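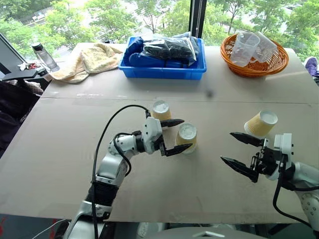
Ahn
Minutes taker, Manipulation Bench Group

Gripper comparison meeting - minutes
Thu 14 May, bench room, then moved to the small meeting room for the second half

Agenda: cup task, finger choice, wrist cables, controller settings, orders, AOB. Agenda order not kept.

1. Last time's minutes
Agreed with one fix. The Zalari fingers were listed as "soft tip", should be "serrated tip". Corrected copy is in the shared folder.

2. Cup task, both arms
Paper cups on the cardboard, one arm per side, same two-finger grippers left and right. Task for now is grasp, lift, put down upright. Stacking comes later, see 6.
Discussion mostly on how the fingers come in. Two camps. One wants fingers low on the cup and level, the other wants them angled down from above with one finger going inside the rim. Low approach marks the wall less but the lower finger scrapes the cardboard if the height is even a little off. Rim approach is more forgiving on height, less on position.
Decision: run both, same cups, same start positions, write down which is which. Last round the log did not say and we can't use half of it.
Opening width before approach also needs fixing at one value. Currently whoever is driving picks it. Full open is easy but the upper finger sweeps a lot of table and will hit a neighboring cup if they're close. Proposal to open to cup width plus a margin. Margin not agreed, try two values and come back.

3. Fingers - Zalari vs Rorstead
Zalari set: serrated, pointed. Good bite on paper. Complaint is dents in the cup wall when force is up. After a few lifts the cup is not the same cup any more and later trials get easier or harder depending on where the dent is.
Rorstead set: flat pads. Slower to seat, slips on the tapered wall if grasped too high. Almost no marks.
Long back and forth about whether a dented cup counts as a fail. Agreed: dent that changes the rim shape = fail. Dent in the wall only = pass, but note it. Swap the cup either way.
Point made that we are comparing fingers and force at the same time, so the results say very little about either. Fair. From now on force setting stays put for a whole block and only the fingers change.
Block size set at 7 lifts per cup position, per finger set. Someone wanted more. No, not before the demo.

4. Wrist cables
Loop over the forearm is too generous in some poses, too tight in others. Concern is it pulls on the connector behind the wrist when the wrist rolls. No failures logged so far but one dropout last week that could be cable or could be software.
Options: shorter cable with a clip midway on the forearm, or leave the length and add a sleeve. Clip is quicker. Try clip on one side first, leave the other as is, compare.
Check clearance at full reach before anyone runs a block. Please do this by hand, arms powerd down.

5. Controller
Waratum controller on both arms at present. Old one is still on the shelf and someone asked for a direct comparison. Not this round, too many things changing.
Close command: we send target width and force together. With thin paper the fingers reach the force limit late and keep squeezing. Suggestion to close in two steps, fast to near contact then slow. Small change, goes in today.
Left and right do not finish closing at the same moment. Could be timing, could be friction in the linkage. Swap the grippers left to right and see if the lag follows the gripper or stays with the arm. Should have been done weeks ago.
Timeout on the grasp check goes to 800 ms for both arms. Was different per arm, no one remembers why.

6. What comes after cups
Stacking one cup in another. Then the clear plastic cups. Expect the head camera to have trouble with clear plastic against light from the window, so do a few with the blind down and a few without, and mark them separately in the log.
Handover arm to arm was asked for again. Parked until June.
Cloth was also raised. Parked, no date.

7. Table surface
Cardboard stays. Seam between sheets is a nuisance for the low approach, a finger can catch on it. Tape it flat or keep start positions clear of it. Went with tape. Redo the table height afterwards, the tape will change it slightly and the low aproach depends on it.

8. Orders
More paper cups, same kind as now, do not substitute.
One spare Zalari finger pair. Rorstead pads - 2 sets, the current ones are wearing at the corners.
Cable clips.

Actions
- two-step close on both arms, today
- swap grippers left/right, log closing lag before and after
- clip on left forearm only
- tape seam, redo table height
- log template: add columns for approach, finger set, force, blind up/down, dent yes/no
- orders as in 8
- margin for opening width, bring numbers to next meeting

AOB
Log files still being saved with yesterday's name if the session is left open overnight. Close the session when you leave.
Bench booking clashes - use the sheet, not the chat.

Next meeting same time, 5 minutes for item 1 and no more. Bring logs already sorted.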